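Chapter 4
Lockers and Personal Storage

4.1 Scope of the chapter

Chapter 3 dealt with open shelving, where access is controlled by the room. The present chapter deals with storage in which access is controlled by the unit itself: the multi-door locker cabinet. Such cabinets are found in staff rooms, clinics, libraries and workshops. They are simple products, but most of the complaints that reach a facilities office about them can be traced to decisions made before purchase.

Three terms are used throughout. A cabinet is the complete unit as delivered. A compartment is one lockable space within it. A tier is a horizontal row of compartments. The word "locker" is avoided in calculations, as suppliers apply it to both the cabinet and the compartment.

4.2 Compartment size and tier height

Compartment size is set by the largest item the user must store, usually a winter coat or a bag. Where coats are hung elsewhere, a short compartment is enough and more tiers can be fitted to the same wall. Ra and Sung compared two layouts at the Tollero depot, which had 69 employees on the day shift. The low tier was the last to be claimed in both layouts. Users gave the same reason in each case: the compartment could not be loaded without kneeling or squatting.

The low tier should therefore be assigned to items handled once a day or less -- spare footwear, for instance -- and the floor in front of it kept clear to the full swing of the door.

4.3 Doors, locks and vents

A door has to do four jobs: close the opening, carry the lock, give the hand something to pull, and let air through. Recessed handles are preferred in narrow aisles because they do not catch clothing. Vents may be placed in the door face in one or more groups. Damp clothing in an unvented compartment will produce odor within a short time.

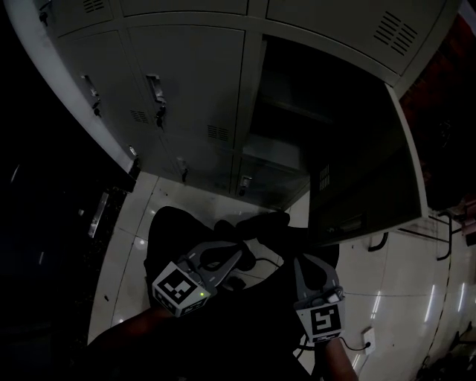

Figure 4.1 Light grey steel locker cabinet with one compartment open. Note the internal shelf, the recessed handles and the keys hanging at two of the closed doors.

Keys left at the door are convenient while compartments are unassigned. Once a compartment is assigned, the key should be issued against a signature and the spare held centrally. Section 4.4 sets out a numbering system for keys and compartments, using the Drikico order of 639 compartments as a worked case.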